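List: household-storage
Date: Sunday, February 18, 2024
Subject: Re: Open tins on perforated shelving

On the earlier question about tins that lose their lids:

> I have a set of round metal tins, open at the top, that I use
> for small things at the work table. They stand on a steel wire
> shelf and they lean. The wires are too far apart for the base
> rim. I have put cardboard under them, which sags. Is there a
> shelf surface that people use for this, or do I give up and
> buy square plastic bins? The shelf is 37 cm deep and I would
> like to keep it.

Keep the shelf and change the surface. Wire shelving supports a round base at two or three points, depending on where you set it down. If one of those points falls inside the rim, the tin tips toward the gap. Cardboard spreads the load for a while and then takes a set along the wires.

I went to perforated panel two years ago. Mine is the Edach pattern, black, with cross-shaped openings in straight rows. The openings are small enough that a rim cannot drop into one. I run the same panel horizontally as the base and use a second piece with a bent end as an upright behind it. The upright keeps the tins from walking off the back when the bench is bumped.

The two parts are held with round-head fasteners. Use a washer on the underside. Without one the head pulls against the edges of the opening and the joint works itself out of square. I tighten by hand, load the shelf, then do the final quarter turn.

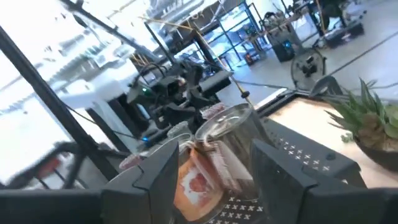
Two open tins standing against the upright.

On placement: I let neighboring tins touch at the rim. A small gap lets each one move separately and they rattle when a drawer is closed. In contact they behave as one piece. If you have a third and it will not fit in line, put it on another level. A second row in front means lifting the first row every time.

On labels: paper wraps are fine on the outside as long as they stop short of the base. A wrap that extends past the bottom edge will hold the tin off the panel and you are back to a lean. Trim it or slide it up. Glossy wraps slide more easily than matte ones, and a strip of low-tack tape on the seam is enough to fix them in place. I would not use glue on anything you may want to relabel.

On loading: my limit for one base panel is 8 kg, evenly spread. That is my own figure from watching for deflection with a straightedge, so treat it as such. At that load I could not slip a 1 mm feeler under the straightedge. The panel is 19 cm deep, so two of them will cover your shelf with 1 cm to spare. Push both to the back and leave the spare at the front edge, where you can see it.

Before ordering, check these on your shelf:

Clear height between levels. Open tins need room for a hand above the rim. I allow 165 mm from the panel to the underside of the next shelf, and my tins are short.

Wire spacing. The panel should cross at least three wires in each direction. If it does not, add a flat bar under the middle.

Edge finish. Cut edges on the cheaper Sulludance sheet came to me with burrs. A few passes with a fine file fixed that. The Edach edges needed nothing.

Square bins do use the area better, and if you are storing more than a few handfuls of anything I would consider them. For small things that you pick out with your fingers, a round wall is easier to work against because there is no corner for the last piece to hide in.

The Ametepe clip-on feet that came up in the February thread do not fit the cross-shaped openings. I tried one and it went back in the box.

Sedska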